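Stop Throwing Away the Bad Frames

Most teams that train manipulation policies from hand-held gripper demonstrations run a filter before training. The filter removes episodes in which the wrist view is blocked, blown out or badly tilted for more than some fraction of its length. The practice is rarely defended in papers. It appears in an appendix, in a sentence that starts with "after quality filtering," and the number of discarded episodes is sometimes given and sometimes left out.

I think the practice is mostly wrong, and that the field has better evidence against it than it has for it.

My own view on this changed over the course of one project. Skuvero is a pick-and-place policy trained on demonstrations from a hand-held gripper with a single fisheye camera. The raw collection held 3,964 episodes, recorded in homes, shops, lobbies and a few workshops. Our first training set followed the usual recipe. An episode was dropped if a large object covered more than half of the circular view for longer than 2 seconds, or if saturated pixels passed a fixed threshold. The filter removed 29 percent of the collection.

The filtered policy did well on the bench. On the Ogola test set, which we built from ordinary tabletop tasks, it closed on the object reliably and placed it where it should. When we moved it to cluttered rooms with windows, it developed a habit that anyone who has run these systems will recognize. Once a large object came close to the lens, the predicted trajectory went flat. The arm slowed, drifted a little toward the center of its workspace, and waited for a view it considered familiar.

The cause is simple enough. In our collection, the view was blocked most often during the final approach to large or soft items: coats, bags, cushions, folded bedding. These are the items that fill the lens at the moment of the grasp. A rule written to remove bad images had removed a category of task along with them. The policy had almost no examples of what to do once the target took up most of the view, and it behaved accordingly.

Exposure works in a similar way. A saturated region usually means the camera has swung toward a window, a lamp or a pale wall under strong light. Demonstrators do this when they reach upward or turn to place something behind them. Drop those episodes and you have dropped a set of wrist orientations. The resulting gap in coverage will not show up in a histogram of object classes, which is the plot people usually make.

The standard reply is that blocked frames carry no information, and a network asked to fit actions to uninformative inputs will learn noise. This is a fair objection to a policy that sees one frame at a time. It is a weak objection to a policy with a history window, and nearly every policy now trained on this kind of data has one. The action during a blocked frame is often well determined by the frames before it. What the model has to learn is when to keep relying on them, and it can only learn that from sequences in which the view goes bad and the demonstrator carries on.

There is a second reply, which I take more seriously. Hand-held collection depends on visual tracking to recover the gripper's pose. If the tracker loses its features, the action labels are wrong, and wrong labels do harm no matter how long the history window is. An episode with a corrupted pose track should be dropped or repaired. I have no quarrel with that.

My quarrel is with using image quality as a stand-in for pose quality. The two are correlated, but loosely, and the looseness matters. A fisheye lens was chosen for these devices in the first place so that something useful stays in view when the middle of the image does not help. Trackers work on features wherever they fall. A frame can look hopeless to a person skimming thumbnails and still hold enough structure near the rim to support a stable estimate.
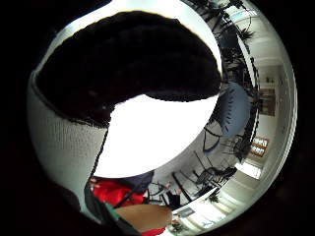 Pose tracking should be judged on the geometry that survives in a frame, and a threshold on covered area measures something else. A large dark mass fills most of the upper part of this view, a white knit-textured surface takes the left side, and the middle is close to pure white. Any area rule I have seen would reject it. The right and lower parts of the circle still hold thin black chair legs, hard edges on a light wall, a small sign in orange-red letters and the spiky outline of leaves against the light, all of it bent by the lens but high in contrast. Features of that kind are what a tracker wants. Whether the track through a given episode is good has to be read from the tracker's own residuals, and that is a cheap thing to compute.

We made that change on Skuvero. The area and saturation rules came out, and a check on reprojection error and on jumps in the recovered trajectory went in. Most of the episodes the old filter had thrown away passed. A smaller set that the old filter had kept did not pass, including some very clean-looking clips recorded in front of blank walls. Those had been sitting in our training data for months, with labels that wandered.

We then ran 500 rollouts of each policy in the cluttered rooms. The policy trained on the pose-checked set no longer went flat on approach to large soft items. It still failed, and some of its failures were new. It was now more willing to commit to a grasp it could not see, and on thin rigid objects this occasionally led it to close early. I would accept that trade in most settings, but it is a trade, and a group working with glassware might choose differently.

I should be plain about the limits of this result. It comes from one policy architecture, one lens and one collection. We did not separate the effect of adding the blocked episodes from the effect of removing the badly labeled clean ones, and a careful reader should want that ablation before accepting the whole argument. The parallel run on the Stutar arm pointed the same way but used fewer tasks, and I would not lean on it.

Even with those limits, the burden of proof seems to me to sit in the wrong place. At present a group that keeps its ugly frames is expected to explain itself, while a group that drops them is thought to be careful. Dropping data is a modeling decision. It changes the distribution the policy learns from, in a direction that is easy to predict, toward small objects, level wrists and even lighting. Those happen to be the conditions of a bench evaluation, so the filter also tends to look good on the numbers that get reported.

Three changes in reporting would help. Papers should state the number of episodes before and after filtering, and the rule used. They should report results on the rejected portion, if only as held-out action error. And released datasets should include the rejected episodes with a flag, so that others can apply a different rule. The Zimia release did this in October, and the flagged portion has already been more useful to us than the rest of it.

The storage is inexpensive. The demonstrator's time has already been paid for. And a robot working in a real room will have its view filled by a coat sleeve or a bright window many times a day - it will need to have learned something from frames that look like that.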